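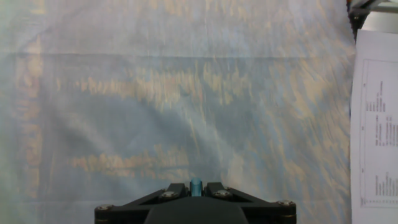 Splitting the cost of a shared fence when only one side wants a new one

Posted by Myfanwy Jarman in Yards and Boundaries, Nov 3, 2023

We have a wood fence between our back yard and the house next door. Four of the posts are rotted at ground level and one panel came down in August. I propped it up with a two by four and it has stayed there, but it won't make it through the winter.

I asked Toprak Fence in Jostville for a price on the bad section. They quoted $800 for labor and another $800 for posts, panels and concrete. I figured we would each pay $800. The neighbor says the fence is fine and has offered $400 toward it. He is not unfriendly about it. He just doesn't use that part of his yard and says he would be happy with no fence at all.

I don't know whose fence it is. The rails face our side. The previous owner told us it was "shared" but there is nothing in the papers from closing that mentions a fence. Can I make him pay half? And if I pay for most of it, do I get to choose what it looks like? We have a dog, so doing nothing is not an option for us.

Soson_side_yard

The rule is that whoever has the rails on their side owns the fence. So it's yours and he doesn't owe you anything. Take the $400. 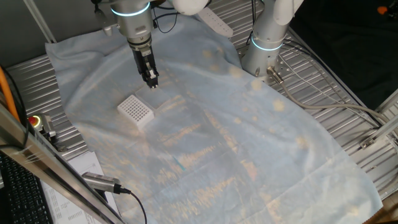
Idris Kneath
Topic Editor, Yards and Boundaries

The rails facing your side don't settle who owns it. Many towns want the finished side facing out, so people assume the rails point to the owner, but plenty of fences were put up by whoever had the tools that weekend and they faced them however they liked. What counts is where the fence sits in relation to the property line, and whether anyone ever signed anything about it.

Start with the survey. If you got one when you bought the house, it should be with the closing papers, sometimes folded in behind the title policy. Look for a line marked with small x's or labeled "wood fence" and see which side of the boundary it runs on. If you don't have a survey, ask the title company whether they kept a copy. The town building office may also have one attached to an old permit.

If the fence is entirely on your land, it is almost certainly yours and he can decline to pay. If it is entirely on his, you can't replace it without his permission, even at your own cost. If it is on the line, it depends on your state. Some states have a fence law that makes both owners share the cost of a boundary fence, some limit that to farm land, and some leave it to the neighbors. The town clerk can usually tell you which applies, or at least who to ask.

Before you go that far, I would think about what you are arguing over. He has offered $400 and you want $800. A survey alone could cost more than the difference. If he'll put the $400 in writing, I would give serious thought to taking it and asking for two things in return – his agreement on the style and height, and permission for the crew to work from his side. Write it on one page, both of you sign it, and each keep a copy. List the addresses, what is being built, who pays what, and who takes care of it afterward. That last part gets left out a lot and it is the part the next owners will want.

Also ask Toprak whether the price includes hauling away the old panels and digging out the old concrete. In my experience those are the two items most often missing from a short quote. And call for utility marking before any digging. It's a free service in most places and you need to allow a few days for it.
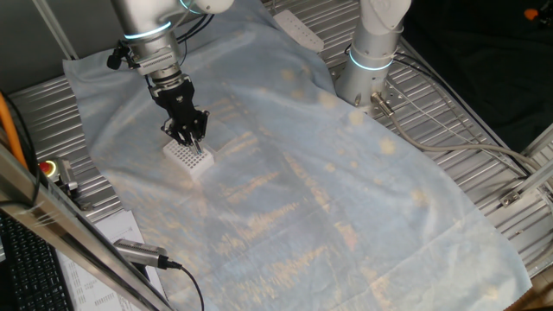 Jostville Home Help, Vol. 2, Yards and Boundaries

zilinow_rd

Agree with most of that. We went through the same thing on Zilinow Road and ended up moving the new fence six inches onto our own side. It cost us a strip of grass, but we picked the style we wanted and didn't need a signature from anyone. Check the setback rules first, because a few towns won't let you build right up to the line.

One downside is that if you leave the old fence standing you get a gap between the two that fills with leaves, and neither side can get a rake in there. Ours did until the neighbor agreed to let us take the old one down.

For the dog, a roll of welded wire stapled along the bottom of the old fence will hold for one winter. Fold the last few inches flat on the ground on your side so it can't dig under. It isn't pretty, but it gives you until spring to sort out the rest.

Myfanwy Jarman

Thanks. I found the survey and the fence looks to be on the line for most of its length, then drifts onto our side near the shed. I'm going to call the clerk on Monday and put the wire up in the meantime. Toprak confirmed that hauling is included but digging out the old concrete is extra.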